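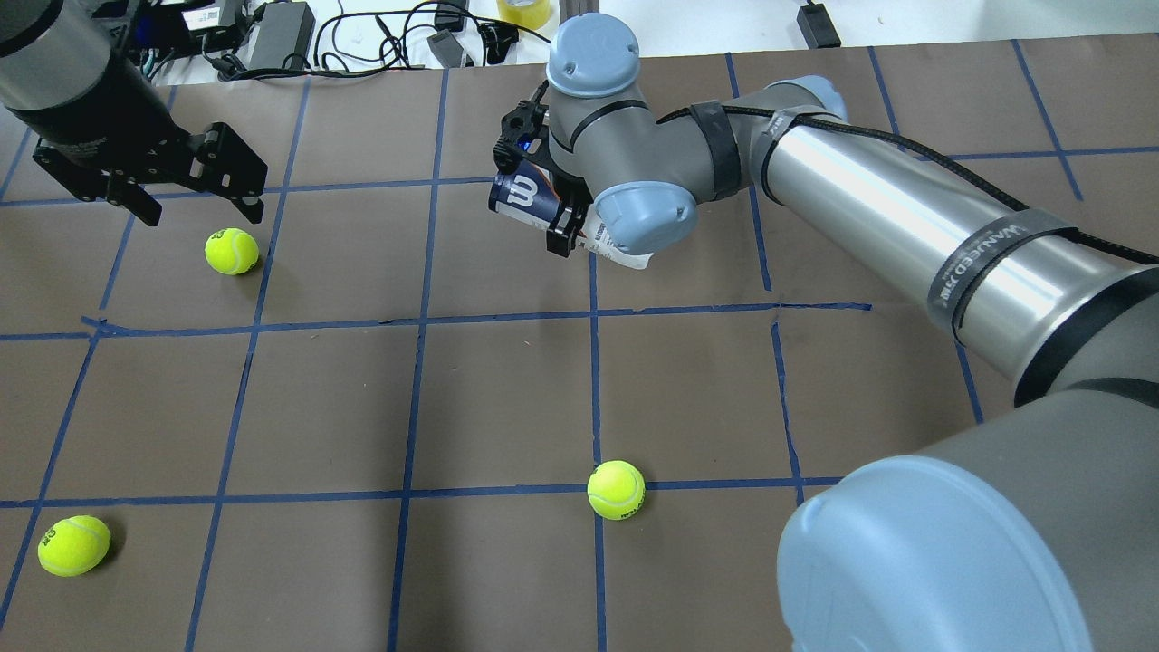
Tennis ball collection opens in Plastham

A collection scheme for old tennis balls has started in Plastham, with 180 balls handed in during its first week. It is run by Rurnato, a small sports reuse group, and will last until the end of August 2025.

Balls can be left at the Oraston sports hall, in the blue bin by the main desk. Cans are welcome too, with or without their lids. 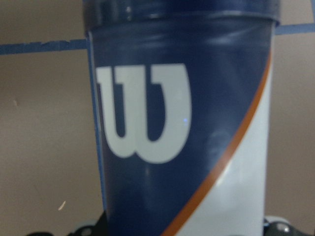
Subira Magesa, who set up the scheme, said most clubs in the area threw their balls out once they lost their bounce. "They are still fine for schools and for dog owners," she said. "People had bags of them in the garage."

Usable balls will go to 8 primary schools. The rest - split or badly worn ones - will be cut up for chair feet.

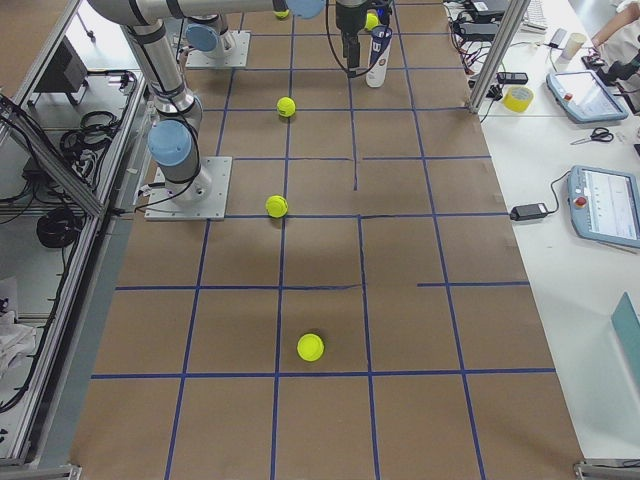
Finn Heitmann looks after the sorting, and two people are needed for each session.

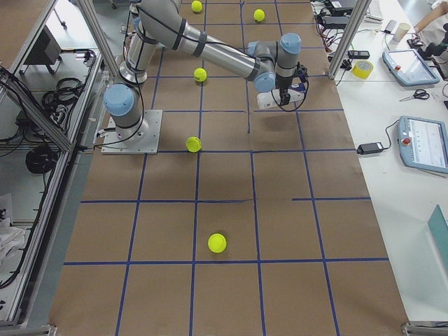 Sorting is done on a table covered in brown paper. Strips of dark blue tape divide it into squares, and the balls are spread out across them. Anyone who can spare an hour should leave their name at the desk.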